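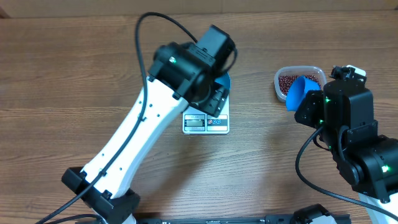 双臂称豆子:从“看起来会了”到“数字也承认会了”

这篇教程写给已经能让两条机械臂动起来、现在想让它们干点正经事的人。所谓正经事,就是把红色的小豆子从塑料盒里弄出来,倒进秤上的碗,倒到目标重量就停。三岁小孩能做,只是三岁小孩不肯连做900遍。

方法本身没什么神秘的:遥操作采示范,训练一个模仿学习策略,再用秤的读数给它打分。我们内部管这套流程叫Inura,名字是Decha Ruangrit起的,他至今没解释过含义。下面按我们踩坑的顺序写,您可以直接跳到第三步,反正出了问题还得回来看第一步。

准备

两条带平行夹爪的机械臂,腕部各一个相机,头部再架一个俯视相机。一台厨房电子秤,越普通越好。一个碗,一个装豆子的浅盒,一件用来舀和倒的工具。豆子要干的、颗粒均匀的,开工前筛一遍碎渣。再备一把小扫帚,论文的方法部分通常不写这一项。

第一步:定桌面布局

秤放在两臂都够得着的位置,豆盒放在右臂一侧。用铅笔在桌上轻轻描出秤的四个角,每次开工对齐。我们头一批数据没描线,一个上午秤往左挪了一指宽,策略学得很认真,认真地把豆子倒在了秤的旁边。

位置固定之后,再有意加扰动:每录完24条示范,把豆盒平移或转一个小角度。秤先别动。两样一起动的那版我们试过,训练曲线很漂亮,桌面很不漂亮。

第二步:采集示范

操作者坐在主手前,按下面的顺序做一条:

1. 双臂回到起始位,夹爪张开。
2. 右臂夹稳工具,探进豆盒,斜着舀。
3. 抬起,在盒沿上方停半秒,让挂在外沿的豆子掉回盒里。
4. 移到碗的正上方,慢慢倾斜。
5. 看读数,差不多了就提前收手。空中还有豆子,它们会自己落完。
6. 工具回到豆盒一侧,双臂归位。

左臂在大部分时间里没事干。请忍住让它也参与一下的冲动。我们给它的任务只有一个:碗歪了就去扶一把。其余时候它张着夹爪在旁边待命,像极了某些项目会议上的与会者。

第三步的失败示范也要留。洒了、倒多了、夹滑了,都标记好单独存。Adelino Vieira起初坚持全删,后来他写恢复动作那部分时,又一条一条从回收站里捡了回来。 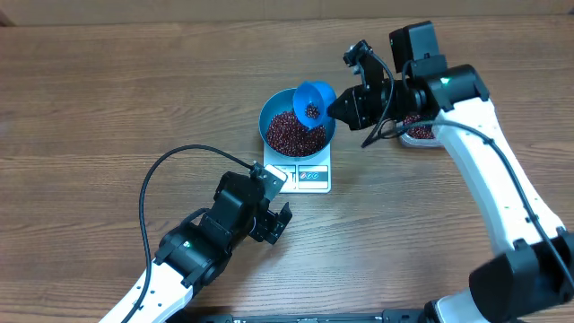
图:右臂夹着蓝色漏斗悬在碗的上方,漏斗里还留着几颗豆子;左臂夹爪张开待命。

第三步:选工具

杯子口大,好舀,但倒的时候豆子容易成片滑下来,前一秒没动静,后一秒就超重。漏斗一类的锥形工具收得更细,代价是夹持姿态稍微一偏,豆子就从另一头先走了。如果非要给建议:先用杯子把流程跑通,再换工具练精度。换工具以后老数据别混进来用,两者的倾角和流量关系根本不是一回事。

夹持点用彩色胶带做个记号,方便操作者每次夹在同一处。胶带贴在夹爪碰不到的地方,贴错了会粘手,机械手也算手。

第四步:训练

输入是三路图像加关节角,输出是一段动作块。块长我们用40步,太短了倾倒动作会发抖,太长了收手来不及。秤的读数要不要作为输入?我们两种都做了。不给读数时,策略靠碗里豆堆的样子估计分量,前半程相当像样,最后几克全凭信仰。给了读数之后,末段明显稳当,但要注意电子秤自带延迟,记录时得把时间戳对齐,否则策略学到的是“看到半秒前的数字才后悔”。

数据总量方面,成功示范900条,加上失败和恢复片段,最后进训练集的一共1,040条。再往上加,收益就看不太清了,操作者的怨气倒是看得很清。

第五步:评估

只看成功率会骗自己。我们同时记三件事:最终重量与目标的偏差、碗外的豆子数、从起始到归位的时间。碗外的豆子请真的蹲下去数。曾有一次偏差接近零,全组高兴了一下午,后来在秤的底下发现了半把豆子,秤脚垫高了,读数也就跟着没了意义。

每轮评估前把碗放上秤再去皮,每轮之后倒空重来。不要为了省事连着往上加,豆堆一高,俯视相机看到的东西就和训练时不同了。

常见问题

工具在碗口上方一直犹豫不倒:多半是示范里停顿太长。把静止的帧剪掉一部分再训。

总是倒多:检查示范者是不是等数字到了才收手。请他重读第二步第5条。

右臂把豆盒挡住了:挡住是常态,俯视相机本来就看不全。腕部相机的那一路不要为了省显存去掉,我们省过一次,机械臂对着盒沿舀了一整晚空气。

腕部线缆挂到夹爪:线沿着连杆用卡扣固定,在关节处留出一个弯。留多少,把关节转到极限看一眼就知道。

换豆子品种能不能直接用:大小相近的可以试。去年12月我们换过绿豆,流得快得多,桌上和地上都有记录。

配置文件和打分脚本放在Dallby的共享目录里,文件名带Inura的那几个就是,带“最终版”字样的别用。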